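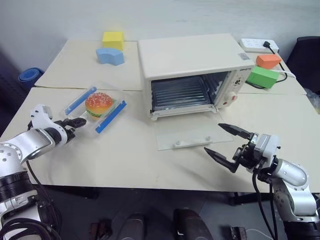
Page last changed: Thu 12 July

Gostdale Activity Room — Toaster Oven and Play Food: Frequently Asked Questions

Is the toaster oven available to all groups?
Yes. The white toaster oven is kept for groups that have reserved the room through the Wusbridge office, extension 3768.

May the toy hamburger be placed in the oven?
Only for pretend cooking, with the oven unplugged. Play food must never be heated.

How should the glass door be handled?
Lower it fully by hand until it lies flat, and do not rest anything on it. Close it before moving the oven.

Where does the play food belong?
In the clear plastic container with the blue strips. Please return it at the end of each session.

May the foam blocks stay on the table?
They may during pretend cooking. Before real food is heated, blocks and plastic containers must be cleared away — the power strip and cables should be kept free as well.

Can the wire rack be washed?
Yes, once the oven has cooled. Use warm water and dish soap, and dry the rack before putting it back.

Who should be told about damage?
Ludmila Šindelář, Room 36. Reservations for August are accepted at the same office.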